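Open afternoon at Sikerley

The handling group at Sikerley opened its doors on Sunday and sixteen of our members made the trip, two of them by bicycle. We had been promised an hour and stayed until they wanted to lock up.

Rainer Schwerdtfeger met us at the loading door and took us through in two groups. The first room is mostly benches and cabling. He spent a while there on the history of the project, which goes by the name Koketti and started as a way to sort returned goods for a mail order firm. The sorting work ended when the firm moved its warehouse, but the group kept the arm and kept going. The question they work on now is how a robot should give something to a person and take it back again.

Rainer's view is that picking up is the easier half. Letting go is where the trouble starts. If the fingers open too early, the object drops. If they open too late, the person pulls and the arm pulls back, and people don't like that. The group has logged 1,000 handovers since January, and Tamošiūnaitė, who runs the trials, goes through the bad ones at the end of each week.

She gave the demonstration in the second room. Everything on the table was ordinary stuff: binder clips, water bottles, a wrapped sandwich, a box of cookies, a feathered shuttlecock. She told us the mix is deliberate and that they change it often. Soft things and shiny things cause the most grief.
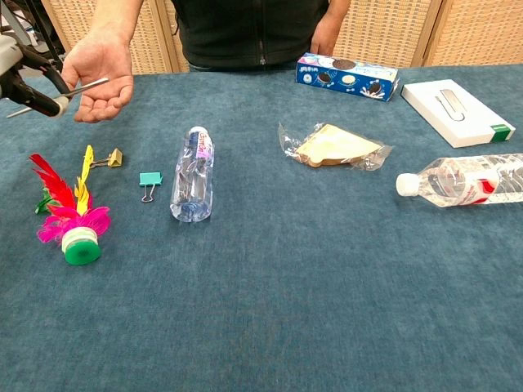 Several of us asked about speed. The arm moves slowly near people and that limit is set in the controller, so the operator can't raise it during a session. Lavska, who looks after the hardware, said they could run it faster but visitors tend to step back when they do, and then the trial is no good.

Members were allowed to try it afterward, one at a time. The advice was to keep the palm open and let the arm come to you. Most of us grabbed the first time anyway.

Coffee was in the front office. Rainer has offered a second visit for those who missed this one, with a limit of seven people so that everyone gets a longer turn. Names to the secretary, please, and say whether you need a lift from the station. Closed shoes are required in both rooms. Parking is behind the building, entrance on the left past the gate.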